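The Second Life of the Work Shirt

Tronville's textile exchange opened in July in a former bus depot on the east side of town. Residents may bring clean clothing to the counter at any time before 6 p.m. and take home an equal number of pieces. No money changes hands. The exchange is funded by the town and by Anduro, a regional laundry firm, under an agreement that runs for 33 months.

The idea came from a survey of 600 households carried out by the town's waste office. Most of those who replied said they owned clothing they no longer wore but considered too good to discard. Many had kept such items for years. The office concluded that the town lacked a place to take them, and the depot, which had stood vacant since the bus routes were moved, was proposed shortly afterward. 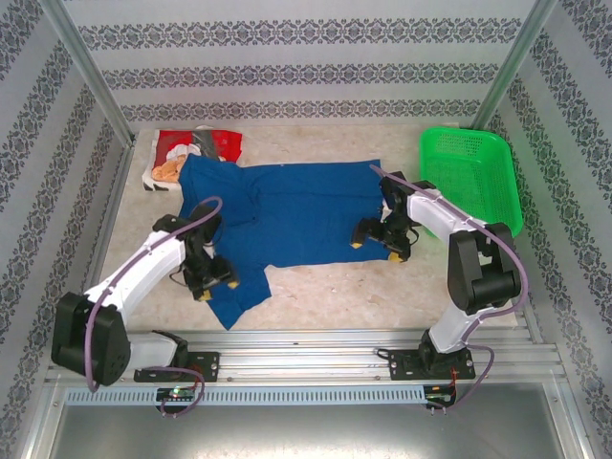

What Comes Through the Door

Everyday cotton makes up the greater part of what is received. Coats and formal wear arrive in smaller numbers and leave quickly, often within the same afternoon. Plain shirts are slower to find new owners, and for this reason the exchange has set up a mending room in the old ticket office, where staff teach residents to replace buttons, close seams and shorten sleeves.

The mending course lasts 60 minutes and is offered without charge. Esko Huttunen, who directs the exchange, considers it the most useful part of the program. "A person who has repaired one shirt will look differently at the next one," he said. "We wish to see fewer visits to our counter over time – that would be a good result for the town."

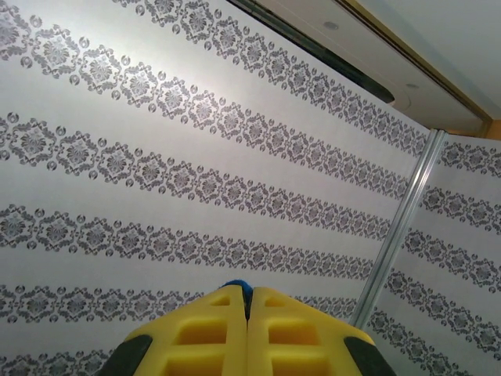
The course has drawn a wider public than was expected. Retired tailors attend alongside students from the Martinelli School, which now grants credit for completed repairs. Thread and needles are provided. Participants are asked to bring their own scissors, as the supply purchased for the opening has proved too small.

Pieces beyond repair are set aside for Drerer, a mill in the next county that shreds cotton and spins it again with new fiber. The mill accepts only sorted material. Buttons, zippers and printed labels must be removed by hand, and mixed fabrics are returned at the sender's expense. In its first delivery the exchange sent 119 sacks, and four came back.
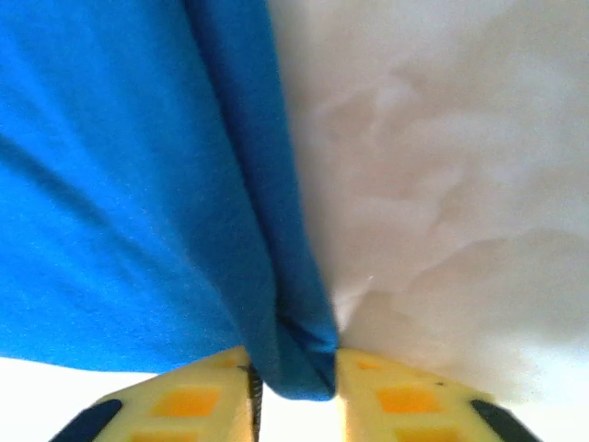 Sorting depends on knowledge that was once common in most homes. Staff are trained to judge a fabric by touch and by its behavior when lifted. A soft knit with a slightly fuzzy face, such as the bright blue cloth shown here, gathers into thick, rounded folds when it is raised, whereas a tightly woven shirting tends to crease in sharp lines. Labels are consulted when they survive, but a great many have been cut out or washed blank, and the hand must then decide.

The town council will review the agreement with Anduro next spring. Two questions remain open. The first is the heating of the depot, which was never designed for people to sit in through the winter. The second is whether children's clothing should be exchanged on the same terms as adult clothing, given how quickly it is outgrown. Mr. Huttunen has asked that families be allowed to take more than they bring, and a trial on those terms will begin in the mending room's adjoining hall once shelving has been installed.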